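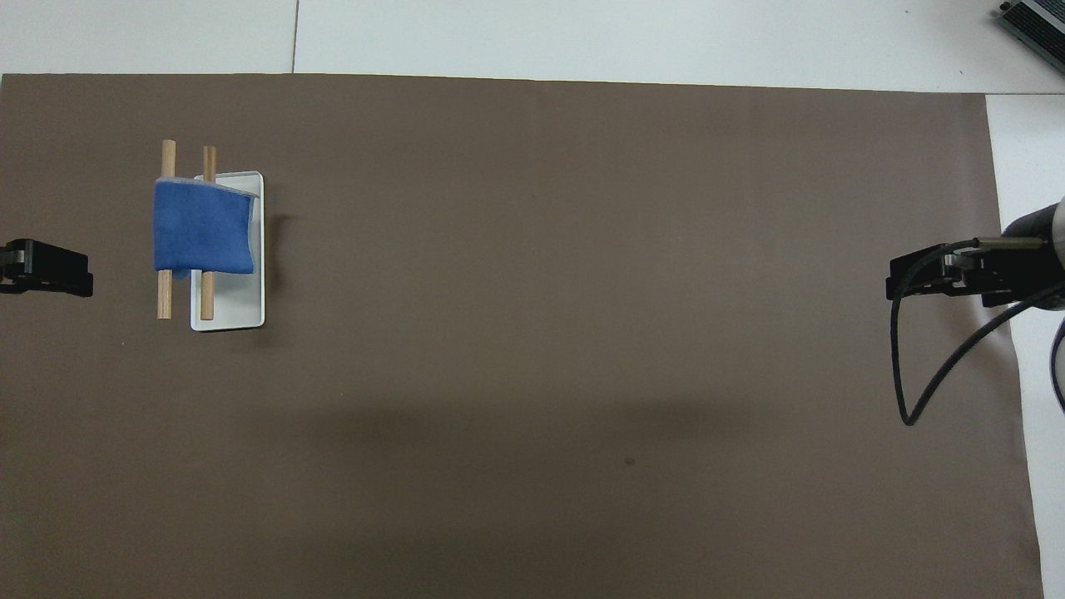 Gripper comparison at Ellholm: frequently asked questions

These are the questions we receive most often about the two-arm test table. The answers are written by Cristóvão Amaral. If your question is missing, please send it to the lab address and I will add it when I have time.

Which grippers are you comparing?

Two parallel-jaw types. One is the Ovasora, which we have used for our normal work until now. The other is the Henriques, which came to us in November. Both are electric and both fit on the same flange, so changing them takes a few minutes and one cable.

Do you test one gripper against the other at the same time?

No. In every session the two arms carry the same type. We tried a mixed session in the beginning and the results were hard to read, because in a two-arm task one hand helps the other. If the cloth fell, we could not say which gripper was guilty.

Why cloth and wooden sticks?

Our partners asked for soft things and long things, and this task has both. A folded blue cloth lies over two sticks, with the tray under it, and the ends of the sticks stay free. The arms must take the cloth away and then pick up the sticks. A hard box is too easy for any of these grippers and tells us very little.

How many trials are in one comparison?

One comparison is 100 trials for each gripper type. We use 17 start positions for the tray and repeat them in mixed order. The list of positions is in the download, in the file "layouts".

Do you move the tray only in straight steps?

No, we also turn it. A tray that stands straight in front of the arms is friendly to both grippers. When it is turned, one wrist has to rotate more and the cable has less freedom.
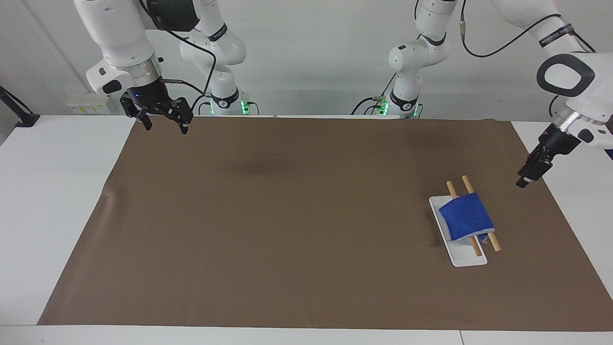
Page last changed: November, by C. Amaral – new answers on cable, fingertips and cameras

Is the cable a problem?

Sometimes, yes. The cable needs a loop near the wrist so that the joint can turn, but a long loop can touch the table when the arm is low. With a short loop we had a stop in the controller two times. My advice is to turn the wrist by hand to both limits before you fix the cable, and only then close the clips.

Can I use my own fingertips?

Yes, if the drawing is sent to us before the visit. Please give the length from the mounting face to the tip, and the material. Fingers that are much longer than ours change the calibration, and then we need half a day more.

Which views do you record?

One from the head and one from a fixed place near the table. For the cloth, I find the head view better for seeing where the folded edge is. The fixed view is better for understanding the height of the fingers. Please watch both before you write to us that a grasp was bad.

Does the brown paper matter?

More than I expected. On the bare white table our detector had trouble finding the edge of the white tray. Brown paper solved this for us. It gets marks and small wrinkles with time, and we change it between comparisons, never in the middle of one.

What does the controller log?

Joint positions, finger opening and motor current, all with the same clock. The file of one trial has 3000 rows. If a file is shorter, the trial was stopped and should not be counted as a success or as a failure.

Which gripper is better?

For the cloth, I prefer the Henriques until now – it closes more softly and pulls less on the fold. For the sticks I see no difference that I would defend in front of a reviewer. The full table will be published with the Flevia report.

May I use the data in my own paper?

Yes, for research. Please name Ellholm and write the version number of the download, as the older version has a mistake in the finger opening values.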